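Tranelach Library District
Technology Working Group
Minutes of the regular meeting, 2025-09-18
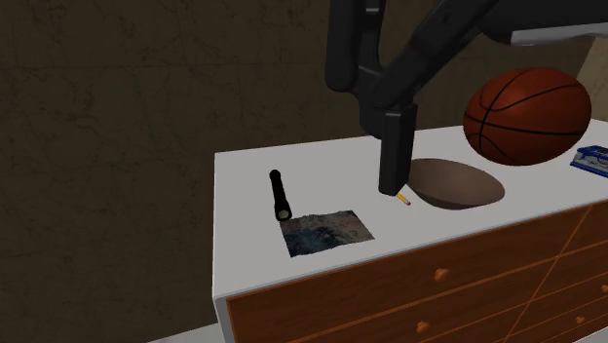

Present: the chair, the secretary, the systems administrator, the accounts officer, one representative from each of the two branches, and the support contact from Lacson by telephone. Apologies were received from the children's services representative.

The chair opened the meeting at 1435. The minutes of the previous meeting were approved with one correction: under item 4, "Drekine branch server" should read "Drekine branch workstation."

1. Operating system upgrade, public workstations

The systems administrator reported on the change to the current operating system release on the public workstations. All machines at the main branch have been moved. At Drekine, 9 machines remain on the old release. Two of these do not meet the processor requirement and cannot be upgraded. The rest are short of free disk space, and the installer stops before the first restart.

The Drekine representative asked whether patron files left on the local drives could be deleted to make room. The systems administrator advised that the public profile is already cleared at sign-out and that most of the space is taken by old update packages and a recovery partition left by the previous supplier. Removing the partition must be done on site with the machine out of service.

It was agreed that the remaining machines that meet the requirement will be upgraded before opening hours, not more than two on any morning, and that the two older machines will be taken off the public network once the work is complete. They may be kept as catalog terminals if the catalog can be reached over the staff segment. The systems administrator will confirm this in writing.

2. Staff laptops and dual-boot arrangement

The accounts officer stated that the laptop used for the ledger software still starts in the older of its two installed systems after each update, and that the start-up menu is not always shown. Month-end entries were delayed as a result.

Lacson explained that the update resets the default start-up entry. The entry can be set again from the firmware menu, but the setting will not hold while fast start-up is turned on. Lacson recommended moving the ledger software into a virtual machine and removing the second system altogether.

Members discussed the license position. The ledger license is tied to a hardware identifier, and the vendor must release it before the software is moved. The accounts officer will request the release. Until it is received, fast start-up is to be left off and updates on that laptop are to be installed by the systems administrator only.

3. Backup software

The Wuvumus trial ended earlier in September. Nightly backups completed on every night of the trial except one, when the storage unit at the main branch was restarted during the job. A test restore of the shared staff folder was completed, but file permissions were not carried over for subfolders created before the last server change. The vendor has supplied a setting for this, which has not been tested.

The cost of a one-year license is roughly $800. The chair noted that this is within the software line of the current budget and needs no further approval.

Motion: That the district purchase a one-year Wuvumus license, subject to a second test restore in which permissions are kept. Moved by the main branch representative, seconded by the Drekine representative. Carried.

4. Printing

The main branch representative reported that print jobs sent from the upgraded workstations default to single-sided. The systems administrator will correct the default in the shared driver.

5. Other business

The secretary asked that requests for support be sent through the ticket form and not to individual mailboxes. Agreed.

Actions

Systems administrator: complete the Drekine upgrades; confirm network access for catalog terminals; second test restore; printer default.
Accounts officer: license release request.
Lacson: written instructions for the virtual machine.
Secretary: notice to staff on the ticket form.

There being no further business, the chair adjourned the meeting. The date of the next meeting will be circulated by the secretary.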